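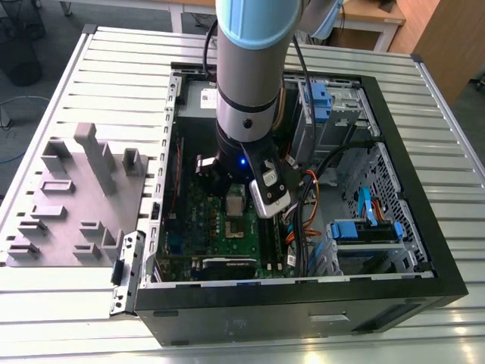 25 de agosto de 2026, caderno da bancada

Voltei à torre Dell que andava a adiar desde março. É uma caixa preta banal, deitada de lado nas calhas de alumínio, que é como prefiro trabalhar: tampa fora, placa-mãe virada para cima e a luz a entrar até ao fundo (menos debaixo do molho de cabos da fonte, aí nunca entra luz nenhuma). No inventário da Telow está com o número 347 e o estado "a rever", que cá em casa quer dizer que alguém olhou para ela uma vez e foi almoçar.

O plano era simples: memória, processador, limpeza do socket e fechar. A placa gráfica e o disco ficam onde estão. O Byung-chul Yeon queria aproveitar para trocar também a fonte, mas eu disse-lhe que isso fica para outra entrada, senão nunca mais saímos desta máquina!

Antes de tudo, os cabos. Os laranjas, que vêm da fonte e descem pelo meio da caixa, são uns chatos: têm a rigidez certa para voltarem ao sítio mal se tira a mão. Da próxima levo duas fitas de velcro e prendo-os ao lado das gavetas. Fica aqui escrito, porque já disse isto da última vez e esqueci-me.
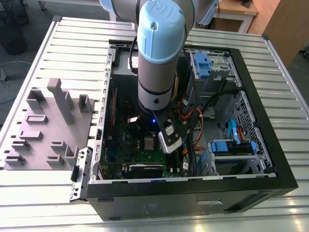

Nos slots de memória, o costume: abrir bem as patilhas antes de puxar, e ao voltar a montar empurrar a direito, com a mesma força nas duas pontas. O In-ho Cha tem o hábito de fazer primeiro uma ponta e depois a outra, e já discutimos isto umas quantas vezes — ele diz que nunca partiu nada, eu digo que ainda vai a tempo. Fica registado que continuamos em desacordo.

Para o processador, a sequência que uso (e que devia estar colada na parede, mas a folha da Starari desapareceu):

- soltar a alavanca devagar, com um dedo em cima para não saltar
- levantar a armação metálica até ao fim
- pegar no chip pelas bordas e subir na vertical, sem o rodar lá dentro
- pousá-lo logo no suporte, nunca em cima da bancada

Com o socket à vista, é altura de parar um bocadinho e olhar para os contactos de vários ângulos, com a lanterna rasante. Gosto desta parte. Numa máquina do lote Birkov passei 15 minutos à procura de um contacto torto que afinal era um pelo do pincel, e desde então sopro primeiro e preocupo-me depois.

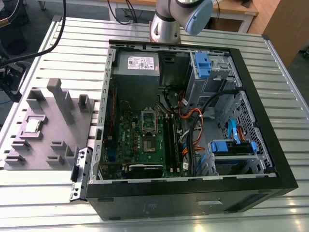

*Torre aberta, armação do socket levantada e socket vazio.*

Reparar que a armação, quando está para cima, fica mesmo no caminho de quem quer chegar às memórias. Por isso insisto na ordem: memórias primeiro, processador a seguir. Ao contrário também se faz, mas anda-se ali de pulso torcido e acaba-se a bater com qualquer coisa no metal.

Quanto ao suporte cinzento, estou bastante contente com ele. Os dois ressaltos de cada lado do chip dão-lhe um lugar óbvio e a placa lisa limpa-se com um pano. O primeiro desenho, o que fizemos para o Jang, tinha paredes altas demais e não havia maneira de agarrar o processador pelas bordas.

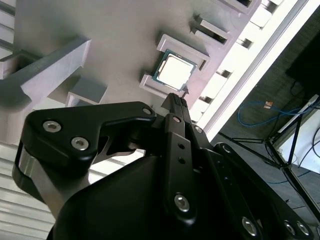 O que ainda me irrita é a orientação. Com o chip pousado, tenho de procurar sempre o triângulo do canto para saber como o devolver ao socket, e com luz forte a tampa metálica fica um clarão e não se lê nada. Queria uma marca em relevo na própria placa, do lado do canto 1. O Byung-chul sugeriu um pingo de verniz vermelho, que também serve e fica feito em 2 minutos, mas o verniz sai com o álcool e nós passamos a vida a limpar aquilo com álcool.

Por fazer:

- [ ] marca de orientação no suporte (relevo, profundidade a combinar com o In-ho)
- [ ] velcro para os cabos da fonte!!
- [ ] voltar a imprimir a folha da sequência, desta vez plastificada
- [ ] encomendar pasta térmica, a bisnaga está nas últimas
- [ ] passar o 347 de "a rever" para "em curso" no inventário
- [ ] perguntar ao Byung-chul onde pôs a caixa 13, que é a dos parafusos destas torres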